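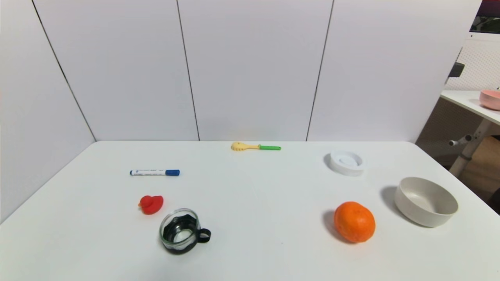 Ticket 233 - Lid won't sit right on anything, plus marker on the table

Status: Open, waiting on parts shelf
Opened by: Mihret Tesfamariam
Area: Corkevmont playroom, white table by the partition

Mihret, Wednesday, 9:35 am

Hi all! I'm clearing the white table this morning and I'm stuck on one thing, so I figured I'd log it properly instead of yelling across the hall again. There's a round lid sitting on the right side of the table, toward the back, and I can't work out what it belongs to. I thought it went with the big off-white bowl (they were right next to each other, so why wouldn't it?) but it's way too small and drops straight in.

Things I've tried so far:

1. Big bowl. No. Falls in, and makes an awful noise doing it.

2. Glass cup with the black holder. Too wide, and it slides off the minute you pick the cup up by its handle. I took the glass out of the holder and tried it alone, same result.

3. The Skallus storage jars from the cupboard. I really had hopes for this one! It rests on top but there's no click and no grip, and if you tip the jar the lid goes on the floor. Ask me how I know.

Everything else on there I can deal with. The toy spatula with the yellow head goes back to the play kitchen, the red duck goes in the bath toy tub, and the blue-capped marker goes back to the whiteboard, where it should have been in the first place. Does anybody recognize the lid?

Hok-lam Chu, 11:10 am

Is it the one with the step in the middle? If so, try the Usier canisters. We had 6 of those and I'm pretty sure one has been going around topless since October. Check which way up you're holding it too - I spent ages once trying to close one of those upside down.

Mihret, 11:40 am

OK, went back and had a proper look at it. It's thicker than I remembered, with a wide outer rim and then the inner circle dips down toward the middle.

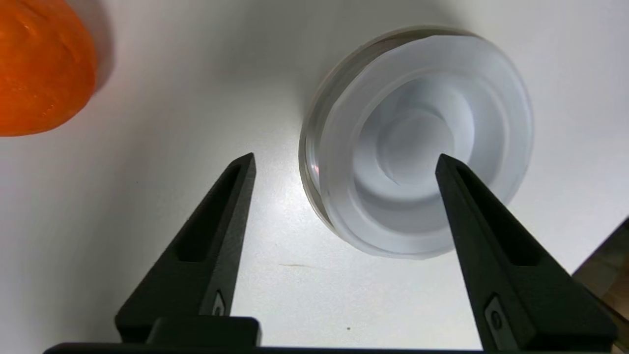

So I tried it both ways up on the canisters, like you said. Dip side up, it goes on two of them and wobbles. Dip side down, it fits the tall one pretty snugly, but I can still turn it with one finger and I wouldn't trust it with rice in there. I'm wondering if there used to be a rubber ring that went around the side. Do they come with one?

Hok-lam Chu, 1:15 pm

They do, a thin clear one, and it comes off in the wash all the time. Look in the drain basket before you order anything. If it's not there I've got a bag of spares on the parts shelf marked Fu, second drawer.

Mihret, 2:20 pm

Nothing in the drain basket except a teaspoon. I'll come by for the spares before I leave. In the meantime the lid is on the tall canister with a strip of tape and a note saying please don't move me, and the canister is staying empty.

Second thing on this ticket, the marker. Somebody had it out without the cap at some point and there's a short blue line on the table, near the front. Dry cloth did nothing. Warm water and dish soap got most of it, and I'll try a bit of rubbing alcohol tomorrow when the kids are outside. If you know something better, add it here!

Leaving this open until I've tried the ring.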